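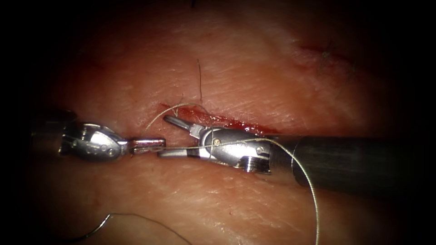

According to Naa Ankrah, most suitcases returned to the Urham lending store with a jammed wheel have only hair and thread wound around the axle. Members are therefore asked to clean the wheels at home before bringing a case back for repair.

Care and Storage of Luggage Between Trips
Household Guidance Sheet 271, Zemance Travelers' Association

Wheels
Empty the case and lay it flat on an old towel. Cut through any wound thread with small scissors and pull it out with tweezers. Wipe each wheel with a cloth dampened in warm water and a little dish soap, then dry it. A swivel wheel should turn through 360 degrees without catching. If it still drags, apply one drop of silicone lubricant at the axle and wipe away the excess. Cooking oil should not be used, as it collects grit.

Zippers
Brush the teeth with a dry toothbrush, working from one end to the other. A stiff zipper may be rubbed with a plain white candle or the tip of a pencil. Do not force a slider that has caught the lining; ease the fabric back a little at a time.

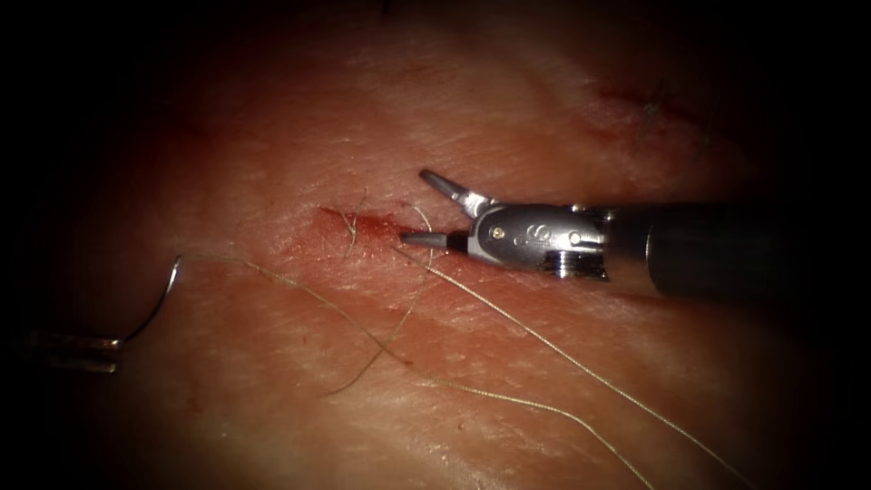
Torquil Skinner wrote in to ask whether the lining of a fabric case can be washed without taking it out. It can, provided very little water is used. Vacuum the inside first, including the corners and the pockets. Sponge the lining with a weak solution of mild soap, go over it again with clean water, and leave the case open in a dry room overnight.

Odors
Place an open dish of baking soda inside the case, close the lid, and leave it for 2 days. Cedar blocks may be used afterward. Scented dryer sheets are not advised for cases stored near food.

Outer surfaces
Hard shells may be cleaned with soapy water and a soft cloth. Scuff marks often respond to a white eraser. 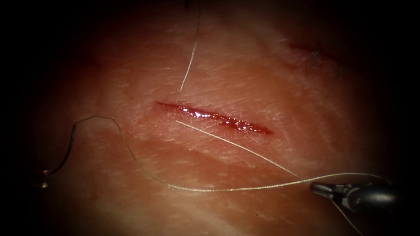
Canvas should be brushed dry before any water is applied, and leather trim should be treated separately with a suitable conditioner. Test every product on the underside first.

Storage
Keep cases upright in a dry closet, away from heating pipes. Smaller bags may be stored inside larger ones, with the zippers left partly open. Remove old airline tags and baggage stickers.

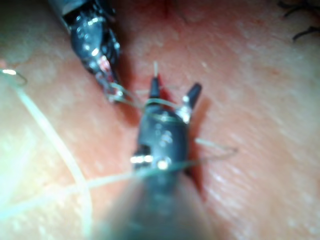

Straps, locks and spare keys should be kept together in a labeled envelope in the inside pocket. Record lock combinations somewhere other than in the case.

Replacement wheels and handles may be ordered at the Urham counter until the end of November. Please bring the old part. Questions about this sheet may be addressed to Augustina Darko, Member Services, Room 192.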